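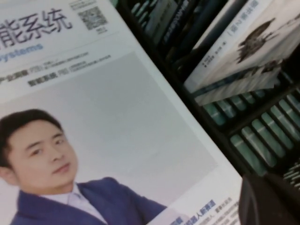

Evari writes the software that sits between a camera and a robot arm. Perception, grasp planning, motion, and the boring tooling that keeps those three talking to each other. We work mostly on flat, thin, floppy or tightly packed things – paper, books, folders – and printed matter is a mean test. A glossy magazine page with a big pale gray photo panel gives a depth map almost nothing to hold on to, and the small gray print around it is too soft to read up close. So our perception code doesn't wait for text. It looks for the page edge first, then the page angle, then anything printed large.

What we make

Rekudine – our planner. Takes a scene, gives back a path for one arm or two. Two is harder. Both arms want the same bit of air in front of the same shelf, and somebody has to give way. Rekudine decides who, and it replans up to 4 times before it gives up and asks a person.

Liao – perception. Finds spines, edges, covers and gaps. Reads Chinese and English titles, upright, sideways or tilted. Works from wrist views and a fixed view together, and if they disagree it says so in the log.

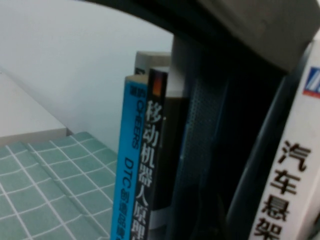
Liao came first, by the way. Rekudine was a side folder in the same repo for a long time and some of the config files still have the old names in them. We are cleaning this up. Slowly.

Lenar – tooling. Record, replay, label, compare. Every run gets a number and you can scrub thru all the cameras on one timeline. Most of our customers start here, even the ones who came for the planner. The free version keeps your last 100 runs, the paid one keeps everything.

How we work

Small team, one long room, the arms at one end and the desks at the other. Code is merged before lunch and run on hardware after. No merging after 4 in the afternoon, please don't ask. Our regression set is 1104 recorded runs, and a new planner build has to get through all of them in replay before it touches a real arm. On top of that there's a list of 580 grasps we know are awkward: thin book between two thick ones, slippery cover, spine leaning the wrong way. New hires get to add there own. It's a fun first week!

We write in C++ and Python. Docs are in English, being translated, the Lenar pages are furthest along. 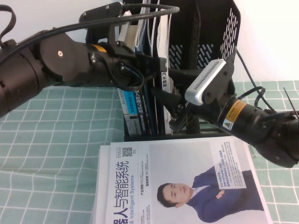

Work with us

We take on a few integration projects a year, plus licenses for all three packages. Next intake is July. Send a short note on what you're trying to pick up, which arms you have, which cameras and where they are mounted – a rough sketch is fine. We also have openings in planning and in test tooling, see the Jobs page. Students welcome, internships are paid.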